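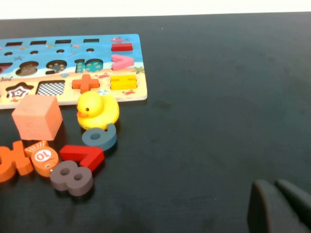
The sea is blue. You have known this since before you could tie your shoes, and you have probably used up at least one crayon on it. Grown-ups know it too, and they go on teaching it to each new batch of small people. The wooden puzzle board does its part, with a bright blue sea over the upper two-thirds and a band of sandy beige-orange along the bottom, and even with the four slots in the top row empty you can tell it's the beach. Then you go to a real beach, scoop up a bucket of sea, look inside, and find that somebody has swapped it for plain see-through water. Where did the blue go?

First, the answer your uncle will give you

Most uncles will say that the sea is blue because it reflects the sky. This is partly true, and uncles do like to be partly right.

The top of the sea works a bit like a wobbly mirror. On a gray day it looks grayer, and at sunset it can turn orange or pink. So the sky does help. But think about swimming underwater with goggles on, or looking into a very deep, clean indoor swimming pool. There is no sky down there to reflect, and the water can still look blue. Something else must be going on, and it has to do with the light.

What's hiding in sunlight

Sunlight looks white, or no color at all. It is really a mixture of all the colors in the rainbow: red, orange, yellow, green, blue and violet. You only see them separately when something splits them up, like raindrops in the air or the corner of a fish tank on a sunny windowsill.

When sunlight shines on a thing, the thing soaks up some of those colors and bounces others back. A tomato bounces back the red and soaks up most of the rest. Grass keeps a lot of the red and blue and sends back plenty of green. You could say that grass is green because that's the color it didn't want, although grass has never commented.

Water is a fussy eater

Water soaks up light too, but slowly, and it has a favorite. It goes for red first. Orange goes next, then yellow. Blue is the one left on the side of the plate.

A glass of water is only a few inches across, so it hardly gets the chance to nibble any red at all. Nearly all the light goes straight through, and the water looks clear. Your bucket has the same problem. The sea, on the other hand, is enormous. Light that goes down into it passes through a great deal of water, and by the time some of it has bounced back up to your eyes most of the red has gone missing. What reaches you is mostly blue.

So the water in your bucket is a tiny, tiny bit blue after all. It's just far too little for you to notice, and you will not win an argument about it at lunch.

The case of the red swimsuit

Imagine a diver going down in a very smart red swimsuit. Near the top it looks as red as it did in the store. At 30 feet it has turned a dull brownish color. Nothing has happened to the swimsuit! There is very little red light left down there for it to bounce back, so it can't look properly red. Point a bright flashlight at it and the red comes back, which must be a relief if the swimsuit was expensive.

Plenty of deep-sea animals are red, and this works out nicely for them. At 3,000 feet down there is almost no sunlight of any kind, and a bright red shrimp is about as easy to spot as a black cat in a coal cellar. It would look ridiculous on your lawn, but it doesn't go there.

Then why is some sea green? Or brown?

Because the sea is full of things. Lots of them are alive and lots of them are mud.

In many places the water is crowded with tiny floating plant-like living things called phytoplankton (say it "FY-toe-plank-ton"). You'd need a microscope to see most of them. Like grass, they use sunlight to make their food, and like grass, they send back green. Put enough of them together and the whole sea starts to look green.

Let's take a tour of three beaches.

At Barkska, the water is deep and clean and there isn't much floating in it. It is so blue that people's vacation photos look fake.

At Clevov, the water is green. There's lots of phytoplankton, so there are lots of little animals eating the phytoplankton, and lots of fish eating the little animals. The fish have no complaints about the color.

At MacKinnon Bay, a big river runs into the sea and carries mud along with it. After heavy rain the bay looks like gravy. The postcards show it in blue, because they were photographed in June, after a long dry spell, by someone with patience.

Very shallow water plays a different trick. If the bottom is pale sand, a lot of light bounces straight back up from it before the water has had time to soak up much, and you get that light turquoise you see on travel posters.

Do lakes do it too?

They do. Lake Arnen is 62 feet deep in the middle, and on a clear day the middle looks dark blue, while the edges, where you can see the stones, hardly look blue at all. Some lakes are brown like tea, and for nearly the same reason that tea is. Old leaves and plants have been sitting in the water and coloring it.

Try it at home

You will need a white bathtub, a white mug and permission.

1. Fill the mug with water from the faucet. Look straight down into it. What color is the water?
2. Fill the tub as deep as you're allowed. Don't add bubbles.
3. Look down through the water at the bottom of the tub. In good daylight, you may see the faintest hint of blue or blue-green.
4. If you can't see any, your tub isn't deep enough. Do not ask for a deeper one.

Now stir a teaspoon of soil into a jar of water, and look at it again after 20 minutes. The heavy bits sink, and the very fine bits stay up and keep the water cloudy. A muddy bay does the same, on a bigger scale and without the jar.

Words to know

Absorb: to soak up. Water absorbs red light more than blue light.

Reflect: to bounce back. Mirrors do it very well and puddles do their best.

Phytoplankton: tiny living things that drift in water and make food from sunlight.

Turquoise: a color between blue and green, and quite hard to spell.

Big Questions > Earth and Water > Why is the sea blue?

More in Earth and Water
Why is the sea salty when rivers aren't?
Where does sand come from?
What makes a wave fall over?
Do fish ever get thirsty?
Why does the tide go out?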